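Forums Browse New posts Members Search Log in

Boards > Textile Care > Soft Toys and Stuffed Items > Short pile: washing and drying

Pink plush, short pile, dark patches on the limbs - machine or surface clean?

p_majumder
2022-04-06

I have a large pink plush to clean. Short-pile body, stuffed, with long tubular limbs. One closed eye is a straight line of black stitching. There is a black fabric patch with a white highlight near the top of one limb, and a glossy black tip on another. The care label was removed before I got it, so I have no fiber content and no maximum temperature.

The pile is not matted. The problem is general grime and a stale smell from storage. I have a front loader with a delicate cycle at 90 degrees F and a spin that can be set to zero. The plush weighs 541 grams dry on a kitchen scale.

Questions:
1. Is full immersion reasonable without a label?
2. Do the black parts need to be masked or treated separately?
3. What spin speed, if any?

kanagaratnam_p

Full immersion is fine if the filling is polyester. Squeeze the body hard and let go. Polyester springs back evenly. Foam crumb feels granular, and old foam crumb breaks up in the wash and comes out through the seams. If you feel grains, stop and surface clean.

Put it in a mesh bag or a zipped pillowcase, delicate cycle, half the normal liquid detergent, no softener. Softener coats short pile and it picks up dirt faster afterward.

vilmos_e

I disagree on the machine. The body will survive it. The limbs are the weak point. A long stuffed tube holds water along its whole length, and in a drum the load hangs off the seam where the tube meets the body. I have restitched that seam on three toys, all machine washed, all in bags.

Hand wash in a tub. Support the body and limbs together when you lift it out. Never lift by a limb when it is full of water.

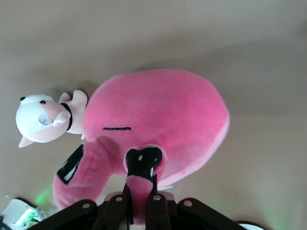 The other issue is dye. Black fabric next to pink is the worst case for bleed. Test before it goes in any water: damp white cotton cloth, one drop of detergent, press on the black patch for a full minute, then look at the cloth. Gray on the cloth means surface clean only.

p_majumder

Squeeze test done. Even spring, no grains. Cotton test on the patch: clean cloth. Cotton test on the glossy tip: a very faint gray mark, which could be dirt.

ksamarakoon

Repeat the test on the tip with a fresh cloth in the same spot. Dirt gets weaker on each pass. Dye stays the same.

On spin, I run 1,000 rpm on plush with no seam damage so far. It removes enough water that drying takes one night. Zero spin on a body that thick means two or three days, and the smell you are trying to remove comes back worse.

vilmos_e

1,000 is too high for that shape. Roll it in dry towels and press with your forearms. Change towels until they stop picking up water.

kanagaratnam_p

Towels will get the outside. They do very little for the core of a big oval body. A middle course is hand wash, then spin only, lowest setting, in the bag, with the limbs folded flat against the body and tied with a strip of soft cotton. Put two bath towels in the drum for balance.

elina.org

For the smell, try this before any water. Seal it in a bin with an open tray of baking soda for two days, then vacuum through a piece of tights. I did this with a plush stored from February in a damp closet and did not have to wash it at all.

No heat on the glossy tip. I used a hair dryer on something similar and the shine went cloudy - permanent.

p_majumder

Second cloth on the tip was clean, so it was dirt.

Plan: baking soda first, then hand wash in cool water, towels, spin only at the lowest setting with the limbs tied. Air dry flat on a rack, turned every few hours. I will weigh it during drying and call it dry when it is back to the starting weight.

ksamarakoon

Weighing works. Give it one more day after it hits the number. Humidity in the room will throw the reading off by a few grams.

vilmos_e

Still against the spin, but tied limbs are better than loose ones. Check the limb seams before you start and close any gap with a ladder stitch.

Related threads
- Herath wool wash on synthetic pile: residue?
- Kadura mesh bags, zipper failure after 81 washes
- Restuffing a collapsed limb without opening the body
- Woda drying rack, flat shelf sagging
- Identifying foam crumb in older toys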